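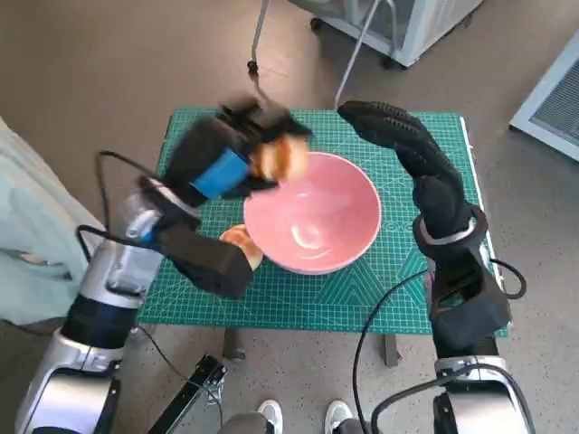

Wiki > Community Events > Robotics > Lasen Open Day

The Lasen Open Day is a once-a-year public visit to the Lasen workshop in Prustonano, where people who build and train two-armed robots let the rest of us come in and watch. I have been to it more than once now, and I wrote most of this entry after the last one, held on Tuesday, December 28, 2021, so please forgive the bits where I wander off into what I saw myself. Other editors are welcome to add to it (the history section really needs help!).

Background

Lasen began as a repair shop for packing machines and moved into robot arms later on. The building is on the Famura side of town, behind the old bus depot, and it still has the repair shop's sign over the loading door. The first open day was a pretty small thing – a couple of benches, a coffee urn, and a handwritten sheet on the wall telling you which robot was doing what. It was held in January that year, and the heating was off, which people who were there still bring up.

It moved to the last week of December after that, when the schools are out. Entry is free, but you need a ticket, and the tickets go quickly. The room holds 595 people if you believe the fire notice by the door, though I can't picture it with half that many and the robots running too.

What happens on the day

Visitors go around in groups, and each group gets 22 minutes at a station before a bell goes and everybody shuffles along. There were nine stations at the last one. Some are just tables with parts on them that you can pick up and turn over (the finger joints are lovely, and much lighter than I had guessed). Others are live, and those are the ones with the crowd.

My favorite by a mile is the food table. The job is so plain that it takes a minute to see why anyone would bother: there's a big round pink bowl on a green cutting mat, there's bread, and the robot has to handle the bread and the bowl without making a mess of either. It has two arms with black robotic hands on the ends, and one hand goes over with a round piece of bread while the other hangs back above the mat. I stood there for the whole 22 minutes and then got back in line for another go.

Bread is a good test, as the staff member at the table explained to us. It squashes. A metal block will put up with a grip that's much too hard, but a soft piece of bread comes out the other side with finger marks in it, so the hand has to close just enough. It also isn't the same shape twice. You can teach a machine where a bolt is going to be and leave it at that, but two pieces from the same bag will sit differently on the table, and the fingers have to settle around whichever one they get.

The bowl has its own problems. A shiny surface throws back the lights, and a camera can read a bright streak as an edge or as something lying in the bottom. I asked whether they could just use a dull bowl and got a very patient smile. People have shiny bowls in their kitchens, so the robot had better get used to them.

How the robots are taught

A lot of visitors come expecting that somebody has typed in every move. At Lasen most of the teaching is done by showing. A person guides the arms through a job, the movements and the camera views are saved together, and then they do it again with the bowl shifted a little, or with the bread turned over. The sheet by the food table gave the number of saved runs for bread and bowls as 3,000, and they weren't done yet. I had pictured something more mysterious, I have to say, but it's closer to learning piano – over and over, slightly different each time.

The computer side is called Wong, after a street near the first workshop. It is the part that turns all those saved runs into something the robot can do by itself. There's a screen for visitors that shows the fingers as little colored lines, and children love it because it twitches whenever the real hand does.

Live runs don't always go well, and that's part of the charm. At one station a hand closed neatly on nothing at all and carried the nothing across the table with great care. It got a round of applause anyway. The staff let these runs play out to the end, and they'll happily talk about what went wrong if you ask.

Visiting

Tickets are given out from the front desk at Prustonano library starting in the first week of the month, two to a person. Closed shoes are required and bags go on the hooks by the door. Small children are fine as long as they stay with you behind the floor tape. You can ask questions at any station, but please don't wave at the robots while they're running (I did this on my first visit and was told off, quite kindly).

Parking is hopeless. Take the Famura bus and get off one stop after the depot, then walk back along the fence. The line usually starts forming nearly an hour before the doors open, and there's no cover, so bring a hat. Tea and coffee are inside on the left.

See also

Famura bus depot
Prustonano library
Wong (software)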